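Rania Ait Brahim has sorted paper for a living for 27 years, first in the back office of a freight company and now at Kirkstead, where she runs the document preparation room. The room takes in boxes from small firms that want their old files put in order before they are scanned or stored. Last year it handled 909 boxes.

I asked her where a new person starts.

"With a table and two trays," she said. "People want to start with the scanner or the labels. I put them at a table with a stack of paper and let them get used to picking up one sheet at a time."

Picking up one sheet is harder than it sounds. Paper that has been in a box for years sticks together, and a second page can travel along behind the first without anyone feeling it. Ait Brahim teaches people to take a sheet by its edge and bring in the other hand if it starts to sag.

"You hold it by the edge and you look at it before you put it anywhere," she said. "If you slap it down, you'll be picking it up again later." 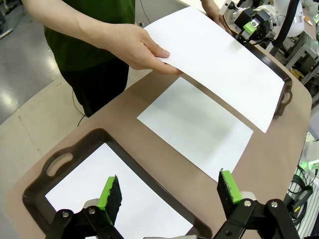

She is particular about trays. The low plastic kind with a rim and a handle hole is her favorite, and she has tried most of the others. Wire baskets catch corners. Cardboard lids go soft by April, when the work is heaviest.

"I like a tray I can carry to the next table without tipping it," she said. "And the rim has to be low enough that you can lay the page in flat. If you have to drop it, it lands crooked."

The job she talks about most is the Ashour account, a family printing business that sent over 54 boxes with no list of what was inside. Invoices were mixed with letters and blank sheets. Her team spent the first two days only separating pages with writing from pages without.

"Blank paper slows you down more than anything," she said. "You still have to turn it over. You can't throw it out until you've seen both sides."

I asked whether she keeps her own papers the same way at home. She laughed and said she has one drawer, and it does not close.

For anyone facing a box of their own, she suggests clearing the table first and setting a limit. Hers is 80 sheets, then a break — longer if the pages are thin. Staples come out before sorting, never during. Anything that needs a decision goes into its own tray and waits until the end of the day.

"Most of it is easy," she said. "It's the ten pages you're not sure about that make you want to quit. So leave those ten alone until after lunch."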